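Updated 8/26/26

## Hallport Short Stays: common questions

**What time can I check in?**
From 3 pm. The key safe is beside the side gate and your code comes by text that morning.

**Is there parking?**
One space per flat, off Nellau Street. Utes and vans over 30 cm past the line get ticketed by the council, and we can't waive that.

**What's in the kitchen?**
Cooktop, microwave, kettle, toaster, basic pans. Flat 2 also has an air fryer. Tea towels are in the second drawer.

**Can I bring a dog?**
Yes, in the ground floor flats. Tell us when you book. Dogs can't be left alone overnight.

**How do I cancel?**
Email Loukia Kontogiannis with your booking number. Full refund up to seven days out, half after that.

**Where does the rubbish go?**
Red bin for general, yellow for recycling. The bins are behind the laundry.

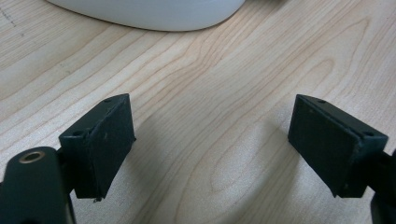
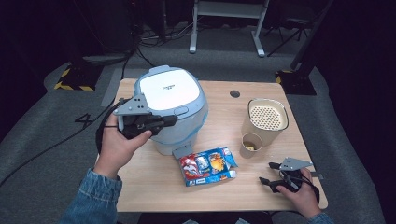
Benjamín Garrido wrote to add that the yellow bin is only emptied once a fortnight, so flatten your boxes, and that the side gate sticks after rain.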